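The Crayfish Come Home
31 Dec 2018

There is a kind of party food that arrives finished, on a platter, with a garnish somebody was paid to apply. Crayfish are the other kind. They come in a bag, they need a bowl, then a second bowl for what is left of them, and they turn any flat surface in the house into a place you will be wiping down until March.

In Caltuvthorpe the last night of the year belongs to them. I moved here 17 years ago from a town where people ate shrimp rings and went to bed, and I was not prepared. By four in the afternoon the line at Phillips is out past the bait freezer. Everybody in it is carrying an insulated bag and looking into everybody else's, and the conversation is about traffic, garlic and whether the fish counter has gone downhill. It has been going downhill, I'm told, for as long as there has been a counter.

The bag matters more than you'd think. A paper sack gives out halfway up the hill, and a cooler marks you as a person who drove in from Vererar. What you want is a bag with a foil lining and handles that can be looped over a wrist, leaving one hand for the door and one for the onion you forgot and had to go back in for.

Then comes the question of where to eat, and the kitchen table is nearly always the wrong answer. It has a cloth on it, or a relative. Desks, on the other hand, are excellent. A desk has a lamp. A desk has a mat, and a mat is a tablecloth that doesn't slide. I have eaten more crayfish among chargers and unpaid bills than I ever have off good china, and I can't say the china was missed.
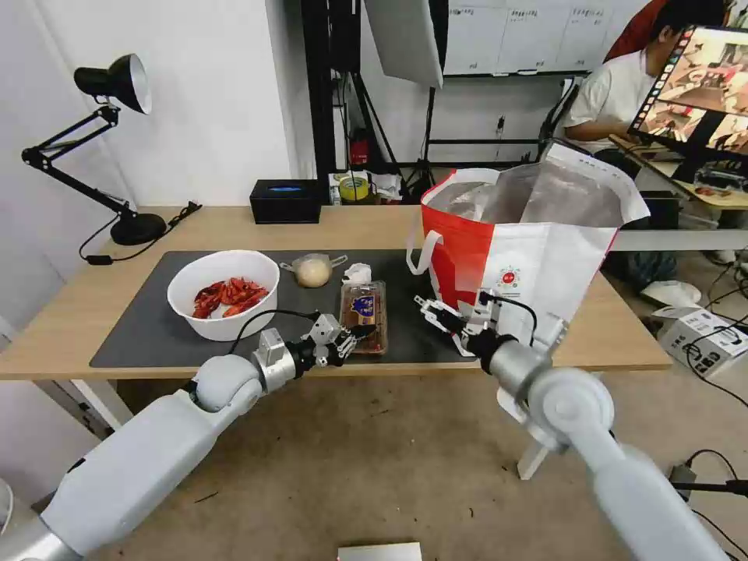 Crayfish in the white bowl, with a foil-lined bag and a lidded container alongside.

The side dishes are where families fall out. One school holds that the crayfish should be left alone, with maybe a raw onion nearby for moral support. The other turns up with 2 tubs of something brown from the deli at Brirnus and won't say what's in it. I have stopped asking. It goes well on bread, and it goes well on the second bread, and by ten o'clock somebody is running a finger around the lid.

Technique is a private matter. Twist, pull, pinch the tail, and don't discuss the head unless you know the company. Beginners use napkins, one per crayfish, and are soon sitting behind a small snowbank. The old hands allow themselves a single sheet of paper towel for the whole evening, which by midnight has the texture of a treasure map.

As for the shells, wrap them twice and put them outside before the toasts. I skipped this step one year. We had the windows open on the second of January, in coats, and the mail carrier asked if everything was all right.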